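Entrenar en simulación y agarrar sin mirar dos veces

El grupo Lotura lleva tres años trabajando en una pregunta bastante concreta: cuánto de lo que un robot aprende a agarrar en un simulador le sirve después con objetos reales. Hablamos a media mañana con la investigadora responsable del proyecto, en una sala con más pantallas que sillas.

«Al principio queríamos que el simulador se pareciera lo máximo posible al laboratorio», explica. «Perdimos meses con las texturas y la iluminación. Luego medimos y vimos que el resultado apenas cambiaba». Lo que sí cambiaba era el contacto: la fricción de los dedos, el peso, la rigidez del cierre. Desde entonces el grupo dedica a eso casi todo el tiempo de cálculo.

El método, al que llaman Boros, parte de un conjunto de 846 objetos de geometría sencilla – bloques, cilindros, paneles – y varía sus propiedades físicas en cada intento. La política de control recibe la imagen de una cámara situada junto a la pinza y decide cuándo cerrar y con qué fuerza. No recibe las dimensiones del objeto. «Si se las das, se apoya en ellas y deja de usar la imagen. Lo comprobamos con la primera versión, Mono, y hubo que tirarla».

Para la evaluación se hicieron 400 agarres en simulación con objetos que no estaban en el entrenamiento, y después se repitió la serie con el robot del laboratorio. La diferencia entre ambas tasas de éxito fue de 5 puntos. Preguntada por si es mucho o poco, responde que depende de la aplicación. «Para ordenar cajas es aceptable. Para una línea de montaje, no».

Los fallos se concentran en las piezas altas. Los dedos las sujetan por la parte inferior y cualquier error de centrado se convierte en un giro. «Es palanca, nada más. El algoritmo ve bien la base y de lo que pasa arriba se entera tarde».

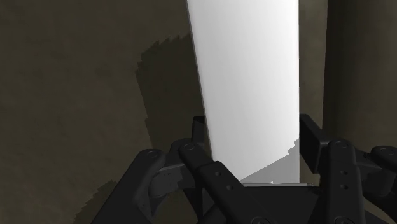 Agarre simulado de un bloque alto de color blanco, sujeto por los lados con una pinza de dedos paralelos.

Las sombras dentadas, añade, salen de usar una calidad de render baja. Subirla encarece cada ensayo y no mejora el agarre, así que se queda como está.

El siguiente paso es incorporar una señal de fuerza en los dedos. Las pruebas empezarán en noviembre en el laboratorio de Lutley, con otro modelo de pinza. El equipo quiere saber si la política se puede trasladar sin entrenarla de nuevo. «Yo creo que habrá que reentrenar una parte», dice. «Pero todavía no tenemos datos y prefiero no adelantar una cifra».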